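Two-Arm Bench: Equipment Planning Notes

Version of 20 January 2025. Maintained by Orest Hrytsenko.

This folder holds the planning sheets for the second two-arm bench at the Flallunton site. The first bench is already in use. Most of the numbers come from what we spent on it, including the items we forgot to put in the original request.

Files

bench_items.csv - one row per item, 23 rows
spares.csv - finger pads, cables, fasteners
quotes/ - supplier quotes as received, not edited
notes.txt - open questions and who is looking at them

Columns in bench_items.csv

item: short name
supplier: Skivden, Nostex or local
unit_price: US dollars, before tax
qty: number to order
status: quoted, approved, ordered or on hand
bench: 1, 2 or shared

The arms and grippers are a single line in the budget. Everything else on the bench is listed separately. On the first bench we lumped the small parts together as "accessories" and could not tell later what had been bought. 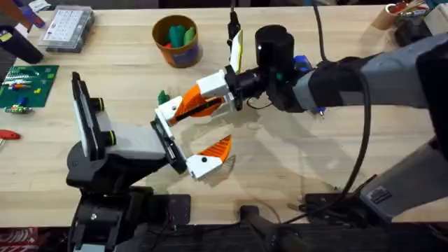
Bench Automation Group, Sutherland Building

Gripper fingers get their own rows. The orange fingers are ordered apart from the white housings, so a worn finger does not mean buying a new gripper. Skivden sells them in packs at $23. Put two packs in the request for each arm.

Cables are the item most often left out. Measure the run with the arm at full reach and add slack before choosing a length. The allowance is $199 per bench and covers power, data and ties. If a longer cable has to be made up, put it under local.

Workbench tops are bought locally. The budget is $300 for a wooden top. Check the depth against the mounting drawing before ordering, and leave space at the back for parts boxes and hand tools.

Small test objects such as cups come out of a shared fund of $100. Do not add them to bench_items.csv.

Known gaps

Shipping is missing from the Nostex quote. We have asked for it.
There is no row for a second set of mounting hardware. It may be possible to share.
Training time is not costed anywhere in these files.

Changes

To change a price, add the new quote to quotes/ first and then edit the row. Keep the old quote. Rows marked ordered should not be edited except to move them to on hand.

The request closes at the end of March. Send corrections to Orest before then, with the item name in the subject line.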